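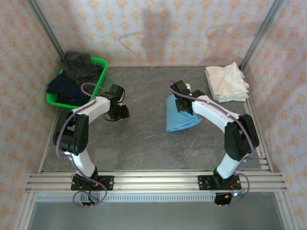 第6讲 手把手教双臂叠衣服(课堂笔记整理版)

上次有同学问我,为什么放着仿真不用,非要人坐在那儿一遍一遍地遥操作。我的回答很俗:布料太难仿了!刚体推一下去哪儿,大致算得出来;一件T恤拎起一个角,剩下那一大片怎么垂、怎么皱,仿真器给你的多半是另一件衣服。所以这一讲我们老老实实讲示教。

先说两种常见做法。一种是拖动示教,人直接抓着机械臂走,手感好,可是两只臂一起拖就很别扭(我试过,肩膀疼了两天)。另一种是主从遥操作,人手里握一对小的主臂,桌上的从臂跟着动。叠衣服我推荐后一种,两只手各管各的,夹爪开合也顺手。

讲义里把叠衣服拆成几段:找边、展平、对折、再对折、放好。初学的人总想把“找边”一带而过,结果后面全乱。衣服团着的时候,先别急着两边一起夹。一只夹爪先抓稳,另一只慢慢靠过去,看清楚布边再合。动作可以慢,但别停在半空犹豫,犹豫的那几秒也会录进去,模型学得可认真了。
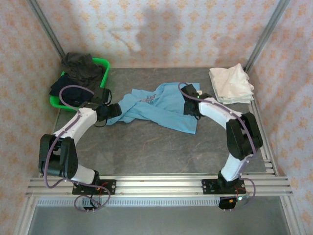 图6-1 双臂操作浅蓝色T恤:右夹爪抓住衣料,左夹爪停在衣服左缘旁

关于录多少条,Yuzuki Ishida 在 Mukora 项目里的建议我一直在用:先录33条,训一版看看,再决定补什么。我们组后来一共录了460条,回头看,前面那批里有8条我应该当场删掉的,都是夹空了还硬往下走的。不过“夹空以后重新去夹”的要留着!这两种别混为一谈,前者教它装没事,后者教它补救。

展平这一段我多啰嗦几句。

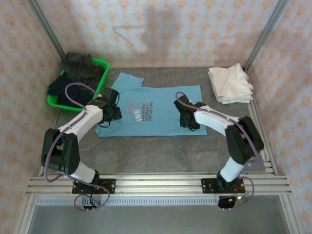
夹爪往下压的时候,高度要自己心里有数。压得太轻,布从指尖底下滑走;压得太重,电机电流一下子就上去了,Tetteh Laryea 那组为这个换过舵机。我的习惯是指尖刚碰到布就收住,再横着拖一小段,看布跟不跟。还有,领口朝哪边,每条开始前要有意识地换一换,老是一个朝向,换个方向摆它就懵了。

作业:每组交6条完整示教,附一页记录,写明哪条重来过、卡在哪一段。操作员的名字也写上,不同人的手法差别很大,分析时用得着。数据传到课程盘的 Dasteck 目录,文件名别用中文。有问题找助教 Mariama Ofori,也可以下课来找我。

相关讲义
第4讲 主从臂标定与零位
第5讲 时间戳对齐:相机和关节数据
第7讲 从示教到策略:行为克隆入门
补充材料 布料抓取失败案例集(Ohemaa Tsikata 整理)
实验室安全须知(3月修订)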